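Workshop notebook, October
Glue tests for the chair joints, continued

Started at 8.20. The room was colder than I like, so I put the heater on and waited until the thermometer by the bench came to 20 degrees before I opened any glue. Last time I did not wait, and I think the first three joints suffered from it.

Today I compare two glues on the same joint, the round tenon in the back leg of the Nkosi chair. The first is Brelmont, the white one we always buy. The second is Ovard, which Nokuthula Makhubela recommended to me because it stays open longer. She used it on the long benches and was content with it. My only complaint so far is the smell, and that it drips from the nozzle after you have put it down.

Wood is ash from the same board for all pieces. I turned the tenons yesterday evening and kept them in a closed bag overnight. Two of them had become slightly oval by the morning, I could feel it with the fingers, so I have put these aside and will not use them for the test. The others go into the hole with hand pressure and a little twist. I want to write this down exactly, because in my older notes I only wrote "good fit" and now I do not know what I meant.

Procedure as before: glue in the hole and on the tenon, thin coat, spread with the small brush, push in, wipe, clamp. The clamp time is overnight for both. With Brelmont I had to hurry on the last piece, the surface was already getting a skin while I looked for the mallet. With Ovard there was no hurry at all, but the tenon wanted to come out again by itself, pushed by the air in the hole. I cut a small groove along the side of the next one and then it stayed. I should do this for Brelmont also, otherwise the comparison is not fair.

Pulling of the first set, glued before the weekend: the best Brelmont joint held 2,392 newtons and the wood broke beside the joint, the glue did not. The worst gave up at 790. When I opened that one, half of the tenon was dry, with no glue on it, so this is my own fault and says little about the product. I keep the number in the table but with a mark.

Question for Nokuthula: did you size the end grain first? I have read both opinions. If yes, please write here how much water you added.

Grolex wrote that the new forstner bits come later than promised. The old one burns the ash and leaves the wall of the hole shiny, and I suspect that glue does not like a shiny wall. For now I sharpen it and go slower - it helps a little.

To do: groove on all tenons, new set with both glues, weigh the glue bottle before and after. Also buy brushes, the small ones are finished.

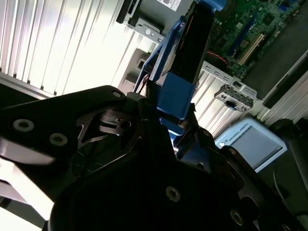
Addition at 16.40: the Ovard set is in the clamps, on the upper shelf. Please do not move it before tomorrow at noon. I have written the letter O on the end of each piece in pencil.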